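Abella Residents' Service Expands Household Storage Program

Siwan Lloyd, coordinator of household support at Abella, began the program in November with two apartments. It now covers 52 homes, most of them small and shared by several generations.

"Residents told us they had enough food but could not find it," Lloyd said in an interview at the organization's office. "They were buying the same items again."

Under the program, an advisor visits each household and sorts its dry goods together with the family. Each home receives a grant of up to 1000 crowns for containers. Lloyd said that few families spend the full amount.

"We do not recommend matching sets," she said. "We ask what is already in the home." 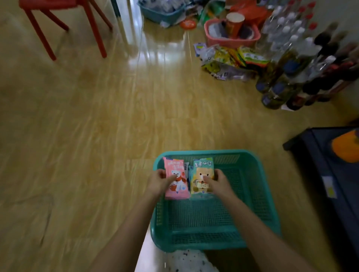

Snacks are usually sorted first, according to Lloyd, as children can take part in the work. She advises families to stand packages upright so that the fronts remain visible, as with the pink and teal packs with cartoon animals in the teal mesh basket. Bottles are better kept in close rows along one side — water and dark sauces included — and loose packets are left until last.

Advisor Mohandas Poduval will lead the next round of visits. "The second visit matters more," he said. "By then the family has changed what did not suit them, and we write that down."

Applications are accepted at the Abella office until noon.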